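4. Fitting the headrest and setting up the chair

Do section 3 first. Gas lift in, base clicked home, chair standing on its own castors. If it rocks, go back.

You'll need: the hex key from the bag (not the little one, that's for the arms), two M6 bolts, two washers. Spare bolts are part no. 714, ask for them if the bag is short.

4.1 Park the chair side-on to the desk with the back facing you. Lock the tilt. Lever under the seat, push in.

4.2 Find the bracket. Slides down over the top of the backrest, curved side to the back. It only goes on one way - if you're forcing it, it's backwards.

4.3 Start both bolts by hand. Three turns each, then stop. Don't tighten yet.

Caution: keep the hex key away from the mesh. A snag will run and mesh isn't covered under the Skornis warranty.

4.4 Hold the headrest level with one hand, nip up the bolts with the other. Left, right, left again. Firm, not gorilla tight.

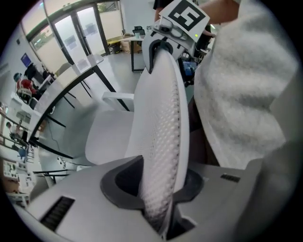 4.5 Sit down, bum right back, feet flat. Headrest should meet the back of your skull, not your neck. Too low, stand up and lift it a notch. Don't adjust it by leaning on it.

4.6 Armrests next. Set them so they clear the underside of your desk with a bit to spare. Desks at the 600 mm kids' height won't clear, so drop the arms all the way or leave them off.

4.7 Unlock the tilt. Lean back slowly the first time. Tension knob is under the seat at the front, clockwise for stiffer.

Note: a creak in the first week is normal. Still there in the second, re-tighten teh bolts from 4.4.

Note: the Dasska headrest from the older range looks the same but the holes are 59 mm apart and wont line up. Send it back, don't drill.

Caution: power leads. Clip them up under the desk before you start rolling about. Castors chew cables.

Cleaning: vacuum with the soft brush, then a damp cloth. White mesh shows everything, so do it fortnightly. No bleach.

Missing parts: ring Coralie Mudgway on extension 166, have your order number handy.

Go to section 5 for the footrest.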